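Sekgate Kitchen Robotics Project
Progress report to the Pledola Fund
January 25, 2018

We are glad to report that the open day you helped pay for went ahead as planned, and it was a happy, noisy, rather crowded afternoon. We had 54 visitors through the door, many of them from the neighborhood and a good few who had never stood near a robot arm before. Castellanos kindly lent us the hall again and even let us stay late to pack up!

The burger demonstration was the one people kept coming back to. We ran it 4 times, with the patties and tomato slices set out in a clear container and the tray next to it for building, so that everyone could follow what the arm was meant to be doing.

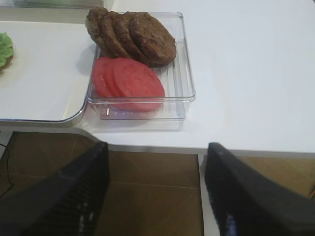 Questions ran well past the time we had set aside, and we learned a lot from them. Parents wanted to know about cleaning, and the people from Stornex asked how long it takes to teach the arm a new filling (longer than we would like, we had to admit).

On the money side, we spent $2000 of the grant on the day, mostly on transport, food and printed signs. The receipts are in the folder we sent over with this report.

We would love to hold a second open day in April, with 2 arms working side by side if the spare one is ready. We will send a date and a short budget as soon as the hall is confirmed, and you would all be very welcome to come along.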